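Chapter 7
Comparing Parallel-Jaw Grippers with Compliant Pads

7.1 Scope of the chapter

Chapter 6 treated the gripper as a rigid mechanism with known geometry and a single degree of freedom. That model is adequate for setting stroke and closing speed. It does not predict whether a part will stay put once it is lifted, and it gives no basis for choosing between two grippers of similar rated force. In this chapter the contact surface is brought into the model, and a procedure is developed for comparing grippers whose fingers carry foam or other compliant pads.

The worked data come from the Reltville trials, in which two hand-held parallel-jaw tools were operated over the same set of household and workshop objects. The first, the Rosser, has a short finger and a thick pad. The second, the Prernetti, has a longer finger and a thinner pad bonded to a replaceable mount. Both were tested by hand before either was fitted to an arm, so that differences in the gripping surface could be separated from differences in arm behaviour. The arm comparison is deferred to Chapter 8.

Readers should be familiar with static friction, the bending of a cantilever beam and the use of a load cell. Section 7.4 assumes some practice with a paired test of means.

7.2 Quantities to be compared

Rated closing force is the figure most often quoted by suppliers and the least useful taken alone. It is normally measured at the finger root against a steel block. At the pad, the available normal force is reduced by finger flexure and by the compression of the foam. For a finger of length L and bending stiffness EI, loaded at the tip by a force F, the deflection is

d = F L^3 / (3 E I)

and the pad face rotates through the angle

q = F L^2 / (2 E I)

The rotation matters more than the deflection. A pad that meets the object at an angle loads one edge first, and the contact patch may be well under half the pad area. A soft pad recovers part of this loss by conforming to the object. A hard pad does not.

The trials recorded the following for each tool:

Holding force at slip, in newtons, along and across the finger axis
Contact patch area at first touch and at full closure
Misalignment between opposing pad faces, measured with the jaws open
Pad condition, graded by inspection at fixed intervals

Each tool was scheduled for 400 grasps. The Rosser completed the full schedule. The Prernetti was withdrawn after 351 grasps when its holding force across the finger axis fell below the limit set in Section 7.3. Of the grasps made with the Rosser, 221 were of objects with at least one flat side, and these form the subset used in the friction estimates.

7.3 Pad wear as an experimental variable

It is common practice to fit new pads before a comparison and to disregard their condition afterwards. The Reltville results do not support this practice. Foam pads lose material at the edges first, and the two pads of a pair seldom wear at the same rate. Residue from adhesive tape on packaged objects complicates matters further by raising friction locally while the surrounding foam continues to degrade.

Nayeli Aguirre, who graded the pads, used a scale from 0 (as fitted) to 5 (mount exposed) and scored each pad separately. A single grade for the pair was tried in August and dropped. Averaging concealed the difference between left and right, and that difference was a better predictor of early slip than either grade alone. Her inspection sheet, adapted for the Vidbridge teaching laboratory, is reproduced in Appendix C.

Three rules follow for any comparison made with compliant pads. Grade both pads before the first grasp and at every interval. Record the side as well as the grade. Do not exchange pads between fingers during a run, even where the mounts permit it.

Students should attempt Exercise 7.1 before reading further. It requires only a pair of used pads, a straightedge and a hand lens.

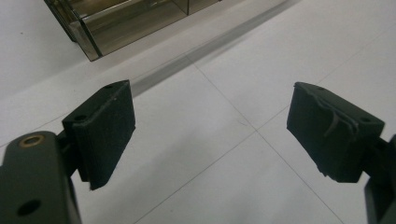
Figure 7.1 Opposed foam pads with unequal wear. The right pad shows torn grey strips and a frayed lower edge.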